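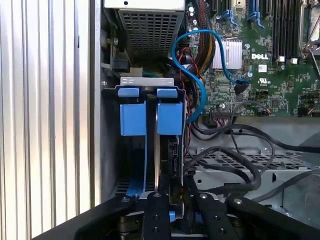 Dwight Gosselin told me to stop keeping my whole life on one laptop, and he told me twice, the second time with his mouth full of my potato salad. I nodded. I went home and did nothing, because it was August and it was too hot to think about backups.

Then my sister asked for the video of our dad singing at her wedding, and I couldn't find it. I looked on the laptop. I looked on the old laptop, the one with the missing F key. I dug through a shoebox of memory cards and found 40 pictures of a parking garage in Fusside and one very nice shot of somebody's thumb. By 2 a.m. I was sitting on the kitchen floor, going through phones I hadn't charged in years.

So I finally started sorting. The first folder I opened was called "New Folder" and had 2,015 photos in it. Most were of my dog Biscuit asleep (same couch, same blanket, and I still had trouble deleting any of them!). I gave myself one hour every evening after dinner, with the radio on, and I made some rules as I went. Screenshots go. Blurry ones go unless Grandma is in them. Anything from the Lidosa trip stays, even the rain.

The hard part is how slow you get. I'd sit down to clear out one month and end up reading old emails from a landlord I couldn't stand. I found a recipe for plum cake I'd been missing for 7 years — it was saved as a tax form — and I made it that same night, too sweet, and ate it anyway.

I keep three copies of everything now. One is on the laptop, one is on a drive in my desk, and one lives at my sister's place, in the drawer with the takeout menus. We swap drives whenever I come by for supper.

The wedding video showed up in the end, in a folder marked "printer stuff." Dad is flat through the whole first verse and then he forgets the second one and just hums. My sister has watched it more than I have. I still have 142 folders to go, and one of them is called "misc misc."

Filed under: Home Life

More in Home Life
The Summer I Gave Up on Tomatoes
Two Nights in Stomow With My Mother-in-Law
Why I Still Write Checks
A Very Long Lunch in Ondieki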